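주방 상판의 일상 관리와 얼룩 제거 안내

최종 수정일 2024/10/14
작성: 트리르키스 주거생활지원실

본 안내문은 입주 세대의 주방 상판을 오래도록 양호한 상태로 유지하기 위한 기본 관리 방법을 정리한 것입니다. 세대별로 시공된 상판의 재질이 다르므로, 작업 전에 입주 시 받으신 마감재 내역서를 먼저 확인하시기 바랍니다. 내역서를 분실하신 경우에는 관리사무소에서 사본을 발급해 드립니다.

1. 재질 확인

천연석 상판은 대리석과 화강석으로 나뉩니다. 대리석은 산에 약하여 식초, 레몬즙, 구연산이 닿으면 표면 광택이 손상될 수 있습니다. 화강석은 비교적 단단하나 발수 처리가 약해진 부위로 기름과 색소가 스며들 수 있습니다. 인조대리석은 흡수가 적은 대신 열과 긁힘에 취약합니다. 강화천연석(엔지니어드 스톤)도 뜨거운 냄비를 바로 올려놓으면 변색되거나 균열이 생길 수 있으므로 반드시 받침을 사용하십시오.

재질을 알 수 없는 경우에는 천연 대리석에 준하여 관리하는 것이 안전합니다. 무늬만으로 재질을 판단하는 것은 권장하지 않습니다. 대리석 무늬를 넣은 인조 제품도 널리 쓰이고 있으며, 갈색이나 회색 계열에서는 육안으로 구분하기가 더욱 어렵습니다.

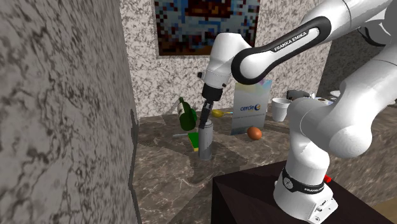 2. 매일의 관리

조리가 끝나면 부스러기를 먼저 쓸어낸 뒤, 미지근한 물에 중성세제를 소량 풀어 부드러운 천으로 닦습니다. 이어 깨끗한 물에 적신 천으로 세제를 두 번 닦아내고 마른 천으로 마무리합니다. 물기를 그대로 말리면 수돗물의 무기질이 남아 흰 자국이 생깁니다. 특히 수전 주변과 개수대 앞쪽은 하루 한 번 이상 물기를 제거하여 주십시오.

철 수세미, 연마제가 든 크림 세제, 염소계 표백제는 재질에 관계없이 사용을 삼가시기 바랍니다. 표백제와 산성 세제를 함께 사용하면 유해 가스가 발생하므로 절대로 섞어서는 안 됩니다.

3. 얼룩의 종류별 처리

기름 얼룩: 베이킹소다에 물을 조금씩 넣어 되직한 반죽을 만듭니다. 얼룩보다 약간 넓게 펴 바르고 랩을 덮어 8시간 동안 둔 다음, 플라스틱 주걱으로 걷어내고 물로 닦습니다. 한 번에 지워지지 않으면 표면을 완전히 말린 후 반복합니다.

커피, 차, 포도주 얼룩: 즉시 마른 천으로 눌러 흡수시킵니다. 문지르면 얼룩이 넓어집니다. 이미 착색된 밝은색 석재에는 석재용 얼룩 제거제를 사용하되, 어두운색 상판은 탈색의 우려가 있으니 눈에 띄지 않는 모서리에서 먼저 시험하십시오.

물때: 화강석과 대리석에는 식초를 쓰지 말고 석재 전용 세정제를 사용합니다. 인조대리석에는 제조사가 허용한 경우에 한하여 희석한 구연산수를 쓸 수 있으며, 사용 후 충분히 닦아내야 합니다.

김칫국물과 카레: 인조대리석에서 문의가 가장 많은 얼룩입니다. 중성세제로 닦은 뒤에도 노란 기가 남으면 무리하게 긁어내지 말고 관리사무소로 문의하여 주십시오.

4. 발수 처리

천연석 상판은 표면에 물방울을 떨어뜨려 상태를 점검합니다. 10분이 지나 물방울 자리가 짙어졌다면 발수제를 다시 도포할 시기입니다. 도포 전날 상판을 세척하여 밤새 말리고, 창문을 연 상태에서 제품 설명서에 적힌 양과 시간을 지켜 작업하십시오. 남은 발수제를 닦지 않고 굳히면 얼룩처럼 보이는 막이 생깁니다.

5. 이음매와 벽면 실리콘

상판과 벽이 만나는 부위의 실리콘은 곰팡이가 생기기 쉽습니다. 들뜨거나 갈라진 곳이 있으면 물이 하부장으로 스며들기 전에 보수하여야 합니다. 길이 90cm 이하의 부분 보수는 세대에서 직접 하실 수 있으며, 이를 넘는 경우에는 시설 담당자 몬세라트 바렐라에게 접수하여 주십시오. 보수 후에는 실리콘이 완전히 굳을 때까지 해당 부위에 물이 닿지 않도록 합니다.

보수 접수 시에는 동·호수, 상판 재질, 손상 부위의 위치와 크기를 함께 적어 주시기 바랍니다.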